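January 5, 2026

First day back at the seminary after the break. The heat in the classroom building had been off and my office was cold until lunch. I worked in my coat.

I finished the syllabus for the spring course on the doctrine of the church. It is 8 pages now, which is too long, but the registrar wants the attendance policy printed in full. I cut one of the two papers and put in an oral exam. The reading comes to 700 pages over 13 weeks. Last year's students said they could manage that if the heavy weeks did not fall together, so I moved the section on baptism ahead of the section on church discipline. I am still not happy with where the Lord's Supper falls. It gets one session and needs two.

The Parisi library sent back my request for the bound sermons. They will lend the first volume only. I can do without the second until the chapter on ordination, and I am not close to that chapter. I wrote a page and a half this afternoon on the laying on of hands and threw out the half. The trouble is the same one I had in November. I keep arguing with the people I read in graduate school, and the pastors who will buy this book have never heard of them.

Domton church has asked me to preach while they look for a pastor. They had 44 at the morning service last time I was there. I said yes to two Sundays and will take Ruth 1 and Ruth 2. The drive from Tundport is long, but they start late enough that I don't have to stay over the night before.

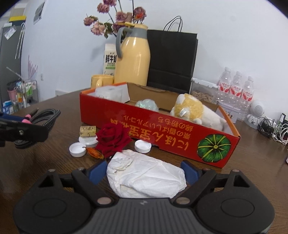
The search committee at Domton wrote back after supper to ask whether I would also lead an evening on what elders are for, and that they would rather have it plain than complete. They said half the members grew up with deacons only and think elders are a way of taking the vote away from them. I answered that I would do it if the members could send in their questions first. I do not want to give a lecture to people who are worried about something else.

Must still do: order the course books, answer the two doctoral students about their prospectuses, find the old notes on 1 Timothy 3. I think they are in the Nitex boxes in the hall closet, under the tax papers. Read Ruth 1 through twice before bed and wrote down verse 13 to look at again tomorrow.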